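Home | Trips | Recipes | Letters | About

2018-01-21
by Charalambos Christodoulou

A morning at the Mesteo olive mill

My wife's cousin had been telling us for years to go and see the mill at Mesteo on an open day, and for years we had something else to do. This winter we finally went, and I am so glad we did (even with the drive, which is all bends after the chapel).

The Kalogeropoulos family has pressed oil there for two generations, and they let you wander in through the yard where the sacks come off the trucks. The smell hits you first — cut grass and green tomatoes, and a little pepper at the back of the throat. We stood by the washer for a good long while watching leaves blow off, then followed the fruit along to the crusher, where you have to shout. The daughter of the house shouted very well. She told us the mill had 373 growers on its books this season, most of them with a few trees behind the house.

After the pressing room everybody drifts toward the tasting, and talk turns to kitchens, as it does with us. My wife has wanted a stone counter since we married, and she got going with a couple from Flemel on whether oil stains marble.

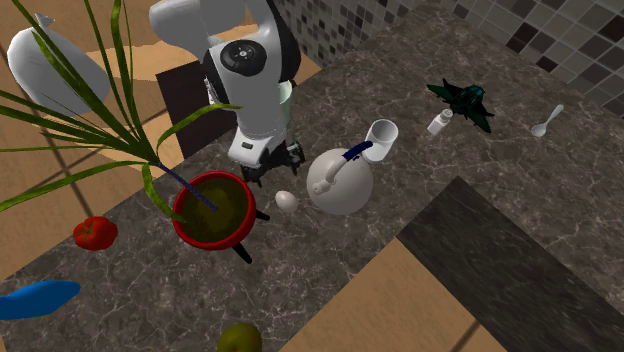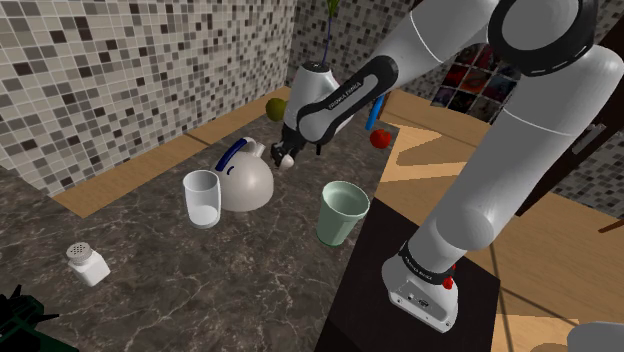
Dark wood and veined marble, two views.

The couple said wipe it up quickly and don't fret. My wife was not convinced.

We tasted the early oil and the late one with bread and nothing else. I liked the early one, sharp as it was, and my wife liked the late, so we came home with both. There was also a Zuketti cake made with oil and orange, and I went back for a second slice when the line got short. They open again in April for the pruning walk, and we have already put our names down. Bring good shoes, the yard is slippery by the washer.

Contact | © Charalambos Christodoulou | Back to top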